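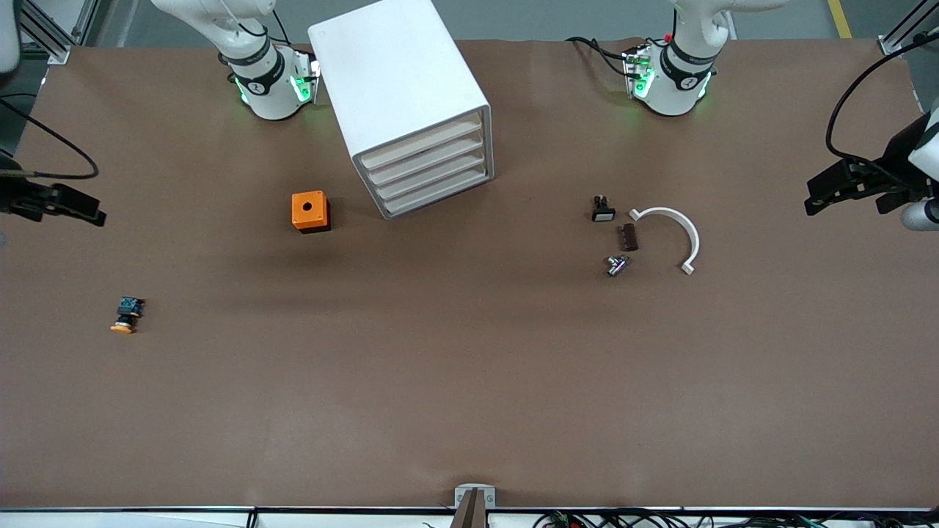
Bench notes > Robots > Faults

Quick one tonight, I have to be up early and I want this written down before I forget the order it happened in.

The short version: right arm stopped dead on Saturday, mid-run, gripper closed on a part, and the software said everything was fine. Green lights on the joint, green box on my screen. Took me most of the day to find it and the cause was dumb.

Some background if you're new. The job is sorting switch parts into a small drawer cabinet. Left arm steadies the cabinet and pulls the drawer, right arm picks and drops. I call the whole cell Prungate because that was the name of the folder and it stuck. The control code is Klinhom, which I wrote, so I can't blame anyone for it.

Run 100 went fine. Didn't even watch it, was making coffee. Then at run 167 the right arm picked up a push button, swung toward the cabinet and just hung there. No error, no beep. Left arm still thought it was in the middle of a drawer pull, so it kept pulling. Slowly, but it kept pulling, and the cabinet came with it. Slid across the mat and twisted, drawers pointing off at an angle, and knocked the parts tray over on the way. I hit stop when I heard it. Parts all over.

Which is the part that bugs me. One arm dead is a nuisance. One arm dead and the other one carrying on like normal is how you get a finger caught. Mine weren't in there. But I do reach in to fix a part that's rolled, I've done it plenty of times with the thing "paused", and pause only pauses the arm you told it to pause. I knew that. Wrote it that way on purpose a while back so I could teach one side at a time, then forgot.

So, what I checked, in the order I checked it:

Power to the gripper. Fine.

Gripper by itself from the vendor tool. Opened and closed, no complaints, did that over and over. Wasted an hour feeling good about it.

Network log. Nothing dropped.

Swapped the two gripper cables. Still the right arm, so I figured the cable was innocent. WRONG, but I'll get to it.

Then I messaged Amr Benmoussa, who has a similar setup with the Morker wrist adapters, and he asked if I'd tried it with the arm actualy moving. I hadn't. Every test I'd done was with the arm parked. Felt pretty silly.

Moved it by hand through the swing with the gripper status up on the screen, and at one spot, wrist rolled nearly all the way over, status froze. Didn't go to fault. Froze, on the last good value. Roll it back, wakes up again. Same spot every time.

It was the cable loop. Not enough slack on that side, so at full roll it pulls on the connector at the wrist and the signal drops out. That's why swapping cables did nothing, both cables are the same length and both get yanked at the same place. The left arm never rolls that far so it never showed up there.

And Klinhom was reading the last value and never asking how old it was. So a gripper that's gone quiet looks exactly like a gripper that's happy. That's on me.

Fixed so far:

— longer loop at the right wrist, tied down farther back
— status older than 3 cycles now counts as a fault
— a fault on either arm stops BOTH arms
— pause means both, teaching one side is its own mode now and I have to pick it

Not fixed: the stop button. The orange box with the round hole in the top, which looks like a push-button housing and is where I'd want one, is still sitting on the mat where the arms work, over by the cabinet, so to hit a button there I'd be reaching past a gripper. I used the one on the pendant on Saturday and that was luck, it happened to be next to my mug. The box needs to go on the front edge, on my side. I've got a clamp from Drodenau that should fit if I drill it out a bit.

Also the 4 drawers need something under them so the cabinet can't walk. Rubber feet maybe? If anyone has a sticky mat that doesn't leave gunk, tell me the name.

I unplugged and replugged the right wrist a bunch while testing and teh connector feels looser than I'd like, so I'm ordering a spare. Not running it overnight untill that comes and the button's moved. Daytime only, me in the chair, hands out.

Will post the Klinhom change once I've cleaned up the comments, there's some swearing in there.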